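Giving Up the Second Fridge

6/1/22

So we finally unplugged the garage fridge. If you've been reading for a while you know how attached I was to that thing. It came with the house, it hummed like a bus, and for years it held soda, spare butter and whatever Thanksgiving left behind. Then in March the power bill went up again and I started going through the house with a notepad, writing down everything that stays on all night. It was a long list!

My brother-in-law Barrett lent me one of those little plug-in meters (a Tumix, if you're curious, and a bit fiddly to set). You leave it on for a day and it tells you what you used. The cable box was bad. The garage fridge was so much worse. I sat on an upside-down bucket out there and did the math twice, and both times it came out to nearly 100 dollars a year to keep six cans of ginger ale cold.

Emptying it took most of a Saturday. I found 3 jars of the same mustard, a bag of cranberries I have no memory of buying, and a pie crust that I threw out without unfolding the wrapper. Everything worth keeping had to fit in the kitchen, and that's where the real trouble started – our kitchen fridge is not big, and my husband buys yogurt like there's a storm coming.

What helped was shopping smaller. I used to do one giant run to Lashari every other week, and now I stop in twice a week on the way home and get what we'll eat. I thought I'd hate it. I do hate the parking lot. But I'm throwing away a lot less lettuce, and my last receipt was 38 dollars, a number I hadn't seen since the kids moved out.

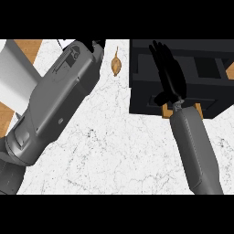
The freezer is still a work in progress. I tried labeling everything with masking tape and a marker, and the tape fell off by the second week, so now there's a list stuck on the door and we cross things off when we eat them. Well, I cross things off. My husband says he'll start soon.

As for the old fridge, the town picks them up if you call ahead and take the door off first. I've called. The door is next, and I need to find the right wrench, or borrow one from Barrett when I give him his meter back. Meanwhile I've been keeping birdseed in there, and it's working out pretty well, so don't be surprised if it's still in the garage at Christmas.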